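Taller de orden del espacio de juego
Apuntes de la unidad 2: colgar, apoyar, guardar
Curso de organización doméstica, Centro Curdale

Estos apuntes resumen lo que vimos en clase y añaden algunas cosas que no tuve tiempo de explicar. Pido disculpas si alguna frase suena rara, el español no es mi primera lengua. Los alumnos del grupo de Brarkanville usan el mismo material, pero con otra numeración de páginas.

1. Tres alturas

Cuando ordenamos un rincón de juego pensamos primero en la altura y después en el mueble. La altura de la pared sirve para lo que se cuelga. La altura media sirve para cestas pequeñas. La superficie queda para lo que se usa en el momento. Muchas familias compran primero una estantería grande y luego buscan qué poner en ella, y el resultado es casi siempre una estantería llena y una mesa también llena.

2. Colgar los muñecos

Los muñecos de tela o de peluche ocupan mucho volumen y pesan poco. Por este motivo son buenos candidatos para una barra de ganchos. El gancho debe ser pequeño y sin punta, y conviene dejar sitio entre un muñeco y otro para que el niño pueda sacar uno sin tirar el vecino. En la pared perforada la barra se puede cambiar de altura sin hacer agujeros nuevos, según el sistema de fijación. En el catálogo de Dollemine la barra que probamos en clase tiene la referencia 689; la de Avcı es más corta y también sirve.

La cesta de rejilla tiene otra función. En ella ponemos lo que no tiene forma fija: bolsas, pañuelos, papeles de merienda que todavía no fueron a la basura. La rejilla deja ver el contenido, y esto ayuda a vaciarla a tiempo. Mi recomendación es vaciarla por la noche, antes de apagar la luz.

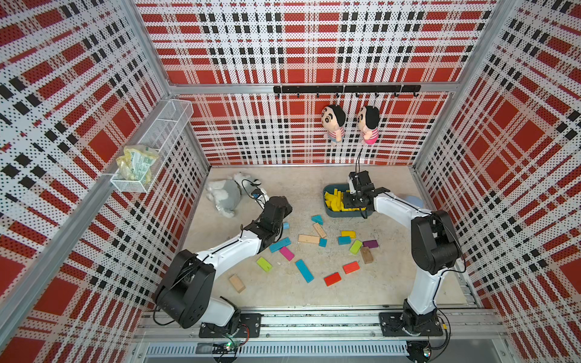
En mi casa los peluches colgados no duraron ni una tarde, objetó una alumna, mis hijos quieren tenerlos en el suelo y allí vuelven siempre. Es una objeción justa. No todos los juguetes se deben colgar, y un peluche grande y blando puede quedarse abajo si tiene un lugar conocido, por ejemplo una esquina. Lo importante es que el lugar sea el mismo cada día. Si el niño lo devuelve a su esquina, para mí ya está ordenado.

3. Los bloques

Los bloques son el caso contrario: pesan más, son duros y se dispersan rápido. No se cuelgan y en una cesta de rejilla ancha se salen las piezas pequeñas. Para ellos usamos una caja baja, de paredes lisas, con la boca más grande que la pieza más larga.

Sobre la forma de recoger hay dos escuelas. Una separa por color y la otra por forma. Con niños de 3 años yo prefiero el color – es una regla que se entiende con la vista y no necesita palabras. Con niños mayores funciona mejor la forma, cubos con cubos y piezas largas con piezas largas, y además la caja se llena mejor.
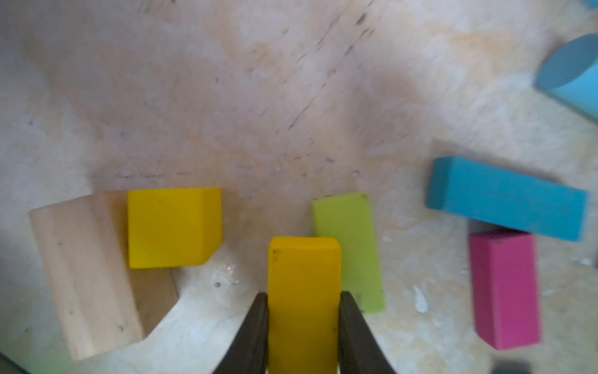 Las piezas de madera sin pintar plantean siempre una duda en la clasificación por color. Yo las trato como un color más. Otra solución es ponerlas en el fondo de la caja y dejar las pintadas arriba.

La limpieza de la mesa se hace después de guardar y nunca antes. Un paño húmedo es suficiente para las manchas recientes; los arañazos finos no salen y no vale la pena insistir. Los bloques pintados se limpian con el paño casi seco, el agua puede levantar la pintura en los bordes.

4. Tarea para la próxima clase

Elegir un rincón de la casa y dibujarlo con sus alturas. Escribir al lado de cada juguete si va colgado, en cesta, en caja o en esquina. Repetir el dibujo después de 2 semanas, sin mirar el primero, y traer las dos hojas. Se puede trabajar en pareja. Quien no tenga niños en casa puede hacerlo con la cocina o con el escritorio.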